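Storing heavy knits: notes for this winter
3 June 2021

The knitwear came out of storage in March with hard creases across the chest, so I have changed how I fold it. Everything goes face up on the bed first, never over a hanger. The scale puts the green Kitomdale pullover at 600 grams, and that is enough weight to drag the shoulders out of line within one season.

The hem gets squared before anything else. I take the rib by the edge and pull across the width, in short stages. Rib recovers well from sideways tension and poorly from being tugged lengthwise. The stripe is a useful gauge: if it wanders, the rib is twisted somewhere.

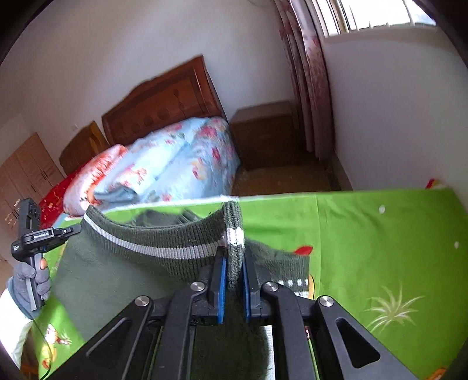
Ribbed band, olive green with the pale stripe.

Once the hem is straight I smooth the body from the bottom up with a flat palm. Wrinkles in plain knit tend to travel toward the neckline, so there's no point starting there. Sleeves go across the chest, one at a time, with the cuffs kept inside the side seams. The last step is to fold the body in thirds over a sheet of tissue. A fold through a colour change shows more than one through solid colour, so I shift it a few centimetres if I have to.
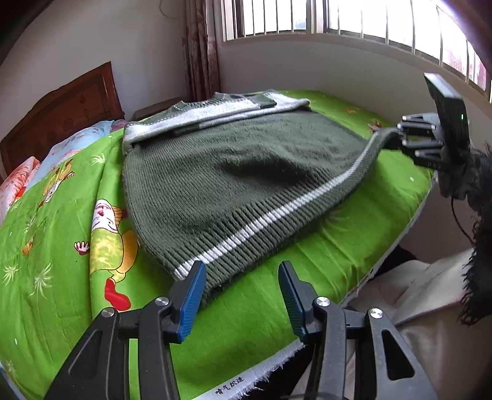
Agudelo wrote in after the last post to say that thirds are a mistake for anything with a contrast band, and that a loose roll, hem first, leaves no line at all. I tried it on a lighter cardigan. The roll does avoid the crease, but it takes up more depth than my drawer has, so the heavy ones stay folded and get turned over once a month.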